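June, bench notes, sorting table

Started 9 a.m., before anyone had moved anything. Point of the day: decide whether the table layout stays as it is or goes back to the old one. I was against the new layout in the spring and I'm still not convinced, so read this with that in mind.

The claim in the Varkum write-up is that ruling the table into squares makes resets faster. You put a plate in its square, you put the other plate in the square next to it, done, no measuring. Fine as far as it goes. But a plate is round and a square is square, and there is plenty of slack for a plate to be "in its square" and still sit well off from where it sat yesterday. Everyone sets it down by eye. I asked Huguette Leblanc to reset both plates ten times while I looked the other way, and then I did the same. Hers were tighter than mine. Mine drifted toward whichever side I was standing on. Neither of us would have said we were being careless.

So the grid gives you the feeling of being exact. What I'd want before calling it an improvement is a center mark in each square. A pencil cross would do. Huguette says crosses will be all over the table by fall and then nobody will know which ones count. She may be right about that, I've seen our other table.

On the plates themselves. Yellow and pale blue, and I have no complaint about the colors except that the yellow one shares its color with the yellow squares. Write "yellow is on yellow" in the log and three weeks later you can't tell if you meant the piece was on the plate or the plate was on its mark. From today the log says "square" for the small pieces, "block" for the thicker ones, "plate" for plates. I went back through the old sheets and gave up at entry 2479, where somebody had just written "ok, yellow."

The rims are a bigger worry than the naming. A piece that lands half on a rim either tips in or tips out, and I don't believe our numbers for "landed on plate" when the same sheet has no column for "touched rim first." The Keva catalog has a flatter plate. Coltoswood has been using those and says they're better, but Coltoswood says that about most things they have already paid for. I would like to borrow a pair before we order any.

11:20. Went through the belt end of the table with Huguette. Our rule is that a piece starts each run on the belt, clear of the bin, square to the edges. What happens in practice is that it gets put down wherever a hand can comfortably reach.
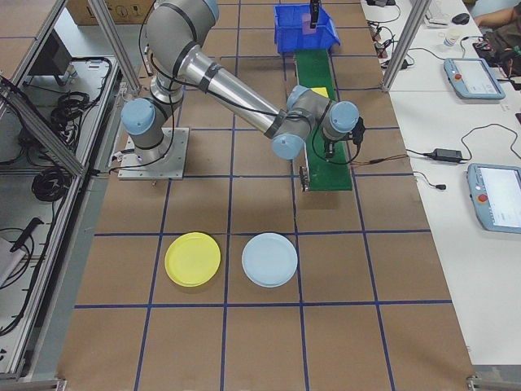

We argued for a while over whether the blue bin should be emptied between runs or only at the end of a batch. The written procedure (Muriithi's, two versions ago) says end of batch. My objection is that a block already lying in the bin changes how the next one settles, and in a small bin that's not a detail. Huguette's objection to my objection is that in real use the bin won't be empty either, so why test it empty. Okay, but then we should at least write down what was in it at the start. At the moment the sheet doesn't ask.

Agreed: one line at the top of every sheet, "bin at start," with the color of whatever is in there. Costs nothing. If it turns out to make no difference I'll drop it without a fuss.

Afternoon. Ran 48 placements by hand, half with the plates set by eye and half with the plates set against a paper template I cut out over lunch. The template is a sheet with a round hole in it. You line the corners up with the grid lines, drop the plate in the hole, lift the sheet off over the top.

Results are less dramatic than I hoped. With the template the plates repeat well, as they should. Without it, Huguette was nearly as good by the second dozen, which tells me she was learning the position and tells me very little about the grid. I should have had someone fresh do it. Also the paper wouldn't lie flat after a while and I started holding it down with my thumb, so the last few template runs probably have a thumb's worth of error in them. Cardboard next time.

Reset time, template versus no template: no real difference that I can see. I'd expected the template to be slower. I did not time the old layout, so anyone who wants to quote this page in favor of the new one, please don't. There is still no side-by-side. The "saves around 9 minutes a day" figure that keeps getting passed along has no sheet behind it that I can find, and I did look.

Side desk: it has turned into a shelf again. Cup, mouse, adapters, odd cables. I don't mind the mouse. I do mind drinks next to a power adapter, and I'd like the cups to live on the other bench. Said this in April too. The loose adapters could go in a box with a label on it, assuming we can agree what half of them are for. I put one aside that fits nothing we own.

Open items

Center marks or cardboard template. Not both. My vote is template, cut from something stiff.
Borrow flat plates from Coltoswood, run the same 48 on them.
New column: touched rim first, yes or no.
"Bin at start" line goes on the sheet before the next batch.
Part number for the spare bin is written inside the cupboard door as 3284. Huguette thinks the last digit is wrong. Check before ordering.
Get a person who hasn't done this before to do the by-eye resets, and don't tell them what we're hoping for.

Left the layout as it is for now. That isn't approval.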